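Against the Good Drawer

My town has a street called Morris where every house has the same kitchen. I know this because I went to the open houses in March, all of them, for the cookies. Each kitchen had a drawer of things you cook with and a second, lower drawer of things you were given. The second drawer was always fuller, and it always stuck.

I would like to argue for the second drawer. Or at least against the people who want to take it away from us.

The chief of these people, in my life, is Jui-lin Kwan, who runs an evening class on household order in the back of the Druvstead library. I paid for it with my own money. Her rule is that if you haven't touched a thing since the clocks changed, it is no longer yours, it is just staying with you. We all wrote that down. Then we went home and touched everything.

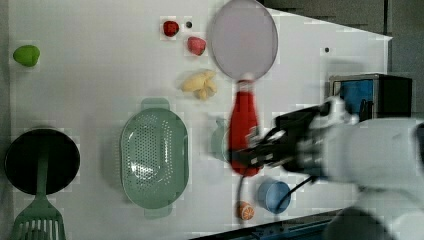
The trouble with the rule is that it treats a kitchen like a warehouse, where stock has to move. My garlic press has not moved in years. It was a wedding present from an aunt who disliked garlic and, I believe, the wedding. When I come across it I think of her for a good ten seconds, and she doesn't get that from anyone else now. Try getting ten seconds of an aunt out of an empty drawer.

I'll grant that the clear-counter crowd have better counters. They can roll out a pie crust without first relocating a toaster. I own a Tudis mandoline with 2 blades, one of which is still in its cardboard sleeve, and a Bumar egg timer that goes off when it feels moved to. I paid 200 dollars for a blender because it could crush ice. We have ice once a year, at Thanksgiving, and it comes crushed, in a bag.

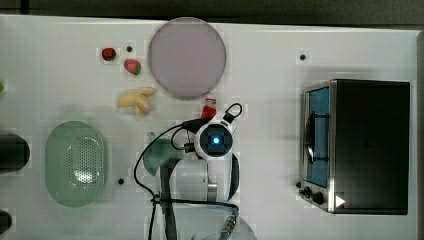

Children understand clutter far better than we do. Give a four-year-old a play kitchen and she won't ask what she needs. She'll serve you soup made of a shoe and a comb, and you will say it's delicious. Toy fruit is the purest form of the useless kitchen object: a pale yellow bunch of bananas and a couple of strawberries beside a big plate, none of it ever going brown, none of it ever going to be dinner. I have never heard anyone tell a child to pare down her strawberries. We wait until she's forty and has a mortgage, and then we send her to the library.

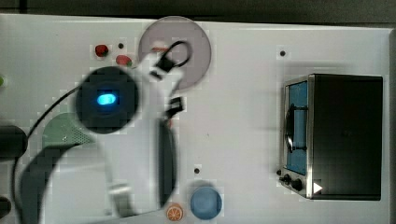
A white tabletop, the dream of every tidy person.

My neighbor took the same class and went all the way. He got rid of 800 dollars' worth of pans and kept one skillet. He's very calm now. He has also been over to borrow our stockpot, our colander and the good cake tin, and he returns them promptly, since he has nowhere to put them.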